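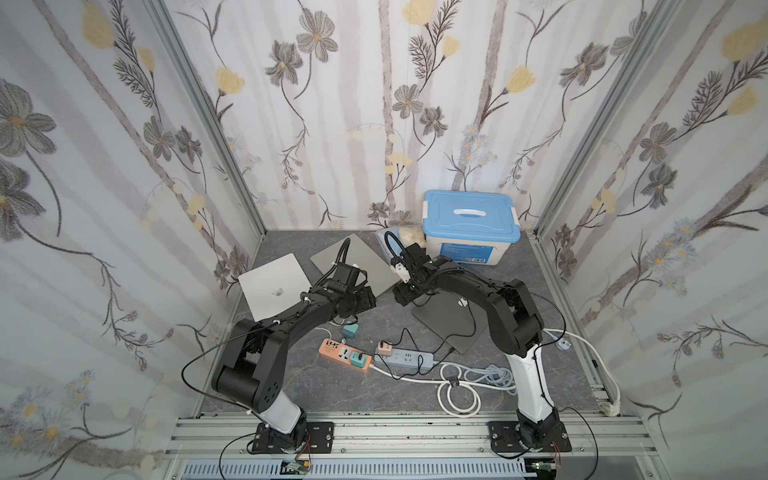
Two robot arms above a work surface with closed laptops, power strips and cables at Zastar's returns workshop.

Zastar puts robot arms to work on returned office equipment

Hutapea, December – Zastar, which collects, checks and resells used office electronics, has started using paired robot arms at its workshop in Hutapea. The arms handle the first stage of the job: picking laptops, power strips, adapters and cables out of mixed returns and sorting them for the technicians.

The company employs 260 people across its collection, repair and sales operations. No positions are being cut as a result of the change. Staff who worked full shifts at the sorting tables will now divide their time between supervising the arms and testing equipment, and those who complete the test training will move up one pay step.

When an office closes or replaces its equipment, Zastar usually receives everything at once. Laptops arrive with their chargers, or with someone else's chargers, along with extension cords, plug adapters and whatever else was in the cupboard. Until this fall, all of it was separated by hand on long tables. The work involves a lot of reaching and lifting, and it was the part of the building with the most reports of sore wrists and shoulders.

"I did sorting for six years and I was good at it, but by the afternoon my hands were finished," said Mirta Medina, a shift lead in the returns workshop. "Now I set up the station, watch what the arms do and step in when they get stuck. I still know what every cable is for. I just don't have to pull each one out myself."

The two arms at each station are mounted side by side on a rail and work over the same surface. Laptops are the easier part. Cables are harder, especially when they are looped together or run under something heavier, and the software passes these cases to an operator. The operator can guide the arms from a desk next to the station or stop them and clear the surface by hand.

The control software was supplied by Vokard, which also trained the first group of operators. Its engineers spent much of the summer in Hutapea, recording how experienced sorters deal with a mixed pile and in what order they take things out.

"The sorters had habits that we would not have thought of," said Aleksi Partanen, project engineer at Vokard. "They free the cords first and leave the laptops where they are until there is room to lift them. We had planned it the other way around. We changed the plan after the first week."

Each operator looks after one station at a time. Zastar considered having one person cover several, but dropped the idea after operators said they could not follow more than one pair of arms and still catch mistakes. Breaks are scheduled so that a station stands still when its operator is away.

The employee council was involved from the planning stage. Under the agreement signed with management, data from the stations may be used to improve the sorting software and to plan maintenance. It may not be used to rate individual employees. The agreement also sets out that anyone who prefers to remain in manual sorting can do so. Large monitors, printers and damaged batteries will continue to be handled by trained staff only.

"People asked two things: will I keep my job, and will the machine be used to check up on me," said Birgit Dreßler, who represents the workshop on the employee council. "Both answers are now in writing. There are still points to settle, mainly the rotation between sorting and testing on the late shift, and we will look at those again after the first quarter."

Training takes two weeks. The first is spent at the station, covering start-up, safe stops and common faults. The second is spent in the test room, where employees learn to check laptop batteries, erase drives and grade the condition of cases and screens. Training takes place during paid hours, with sessions on both shifts.

Zastar expects the biggest gain in the test room, where returned laptops have at times waited several weeks for a technician. Sorted equipment now goes there in batches of the same type, and the additional testers will help work through the backlog.

"We had plenty of people moving things and too few people repairing them," said Pacita Bautista, head of operations at Zastar. "This lets us shift that balance with the staff we already have. The stations are slower than a skilled sorter on a difficult pile, and we have planned for that."

A second site, the Zanex warehouse, is due to receive its first station next spring. Employees there will be able to visit the Hutapea workshop beforehand and spend a shift with the operators.

About Zastar
Zastar collects used computers and office electronics from businesses, schools and public offices. Equipment is tested, repaired and resold, or taken apart for recycling.

Press contact
Marlies Pfister, Communications, Zastar
Workshop visits for journalists can be arranged on request, mornings only.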